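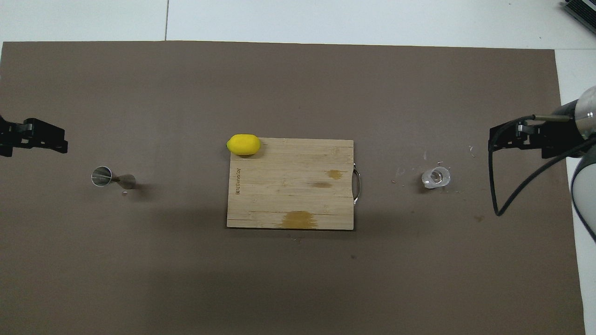 On 9 October 2018, a list subscriber wrote:

> I've been reading the plate reader thread and I think a lot of you are getting worked up over a parking garage. The cameras read license plates. License plates are on the outside of the car, where anyone can see them. If I stood at the entrance on Hillow Street with a notepad I could write down the same thing and it would be perfectly legal, if a little sad.
>
> The old gate broke every time it rained. The new one lets me in without rolling down the window. I signed up with Festik in February, it took me two minutes, and I have had exactly one wrong charge, which they refunded. What is it you think the city is going to learn about me? That I go to the dentist?
>
> Also, if you don't like it, park on the street.

Well, yes, that you go to the dentist. Also how often, which is more than some of us would like our dentists to know.

I don't want to pile on, because parts of this are fair. The old gate was terrible. I once spent long enough stuck behind it to hear a whole ball game go bad on the radio. And I agree that a plate on a car in public is no secret. But the notepad comparison has been going around this list since the spring and I'd like to take a swing at it.

If you stood at the garage with a notepad, you'd get bored. You'd go home for dinner. You'd misplace the notepad. You wouldn't be at the library lot, the train lot and the lot behind the clinic at the same time, and you wouldn't be able to tell me in a tenth of a second every place a certain gray hatchback has been since it was bought. The cameras don't get bored and nobody at Kotum has misplaced anything yet, as far as we've been told. As far as we've been told is carrying a lot of weight in that sentence.

Here's what's in the contract, for those who haven't read it. I have, all 87 pages, and I would not do it again for money.

**Retention.** Section 11 says reads are kept for 16 months. The flyer they mailed out said "only as long as needed to process your payment." My payment takes two days. I asked the parking office what the other fifteen and change were for and got a reply saying that the retention period reflects the retention schedule. I wrote back asking what the retention schedule reflects. You can guess.

**Who gets it.** Kotum runs the cameras. Festik runs the app and the billing. Both get the full record, plate and time and location and the little picture of your back bumper. There's a line saying either one may share "de-identified data with partners for service improvement." The word "partners" isn't in the definitions, although "vehicle" is, at some length, and includes trailers. De-identified isn't in there either. If it means they drop your name and keep your plate, I don't feel very de-identified.

**Police.** They can search it with a written request. The request doesn't have to mention a case number, or a crime, or a reason. It goes to a shared inbox at the parking office. There's no requirement that anyone count the requests, so when I asked how many there had been I was told, quite truthfully I'm sure, that the figure was not available.

**Drivers who never signed up.** This is the one I'd ask you to think about, since you did sign up and presumably clicked the button. The cameras read everybody. Someone who drives in, sees the lot is full and drives out again gets the same 16 months you do and doesn't even get a parking spot for it.

As for parking on the street: phase two is the street. It's on page 73, under "Optional Expansion," and the option belongs to Kotum. All they need is a letter from the public works department saying the pilot went well. The pilot's success measures are revenue and uptime, so I expect it will have gone very well.

For comparison, Duangkaew bought nearly the same system a couple of years before we did. Their ordinance makes the vendor delete a read once the bill is paid, or by the next day if there's nothing to bill. Police need a warrant or an actual emergency, and the clerk posts the number of requests every quarter. The gates there still go up and down. I've parked in Duangkaew. I didn't have to roll down my window either, and had a decent sandwich.

So I'm not asking for the old gate back — please, no one bring back the old gate. What I'd like to see in the amendment:

- delete paid reads in a week, unpaid ones when the ticket is settled
- no keeping reads for cars that leave without parking
- warrant for police searches, and a public log
- take out the "partners" line, or name them
- street expansion goes to a council vote

I'd settle for the first three. I'd probably settle for the first two and grumble, but don't tell the city attorney, who I'm fairly sure reads this list. (Hello.)

Comments on the amendment can be sent by email or on the city website form, which times out, so write it somewhere else first and paste it in. It also rejects dashes for some reason. Mine went through on the fourth try with all the punctuation taken out and now reads like a ransom note.

One practical thing, for the original poster and anyone else on Festik. Under Account, then Privacy, then More, there's a toggle called "Enhanced Trip History." It comes switched on. It saves your visits in the app as a map with dots, so you can look back on your favorite garages. Turning it off removes the map. I asked support if it also removes the dots and they've opened a ticket.

I'll post the contract in the list files tonight if the upload limit lets me. If it doesn't I'll split it in two — the definitions will be in the first half, for fans of trailers.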